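# bondville-coat-bank

Stock list for the winter coat bank at Bondville, as a single CSV. Last updated 25/10/2023. 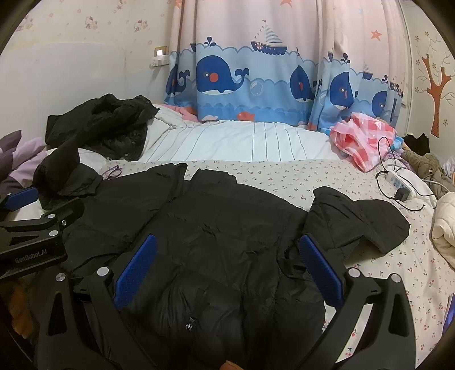
**How are sizes recorded?**
Sizes are copied from the label as printed. If the label is missing, the field is left blank.

## Contents

`coats.csv` has 413 rows, one per coat, and 10 columns. The ones you will use most:

- `id`: number on the paper tag
- `size`: text, since labels mix UK and EU sizes
- `rail`: Sando or Wolde
- `out`: date lent, blank if on the rail

## Known problems

- 140 rows from September have no `rail` value.
- Children's sizes by age sometimes open as dates in spreadsheets. Import `size` as text.
- 3 ids are used twice.

Corrections to Nahom Derese, with the id in the subject line.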